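Drunico opens its Skasevthorpe workshop to the public

October 2023

Drunico held an open day at its Skasevthorpe workshop this month, giving local residents their first look at the robot work that moved into the building in July. The company had planned for 100 visitors over the day. The final figure at the sign-in desk was 533, and the afternoon tours were made shorter to let everyone through.

Most people came for the bin-picking demonstration, which ran every 30 minutes. Bin picking means having a robot take parts out of a container when they have not been laid out in neat rows. People do it without thinking, but it is hard for a machine, as the parts lean on each other and end up against the walls.

The demonstration used a KUKA arm with a metal gripper, working over a grey metal bin of red and green painted blocks. A second bin sat directly behind the first. Staff explained that blocks are used in testing as they are cheap, easy to repaint and simple to measure. The two colours let the team ask for one kind of block and check that the arm goes after the right one.

Visitors stood behind a rope and could put questions to staff between runs. Many wanted to know how the arm deals with a block lying flat along a wall, where there is little room for the fingers. The answer was that it often leaves that block until last, or nudges it into the open first. A few of the runs ended with a dropped block, and staff restarted the arm without much fuss.

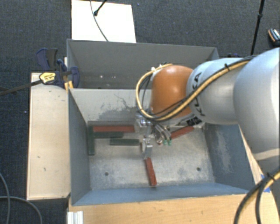
What the work is for

The bin-picking project is called Prerari and is shared with Altıntaş, a parts supplier that packs fittings for farm equipment. Altıntaş wants a system that can sort mixed returns, a job now done by hand at long benches. Drunico said a trial at the supplier's warehouse would begin once the arm can get through around 2000 picks in a row without help from an operator. It gave no date for that.

Several visitors asked about jobs. The company said the sorting benches are hard to staff and that Altıntaş has told its workers the trial will not lead to layoffs. The workshop itself is hiring two technicians, and application forms were available at the door.

Parking was a problem for much of the day, with cars lined up along the access road – some neighbours said they could not get out of their driveways. Drunico has apologized and said the next open day will use the sports ground car park, with a shuttle to the workshop.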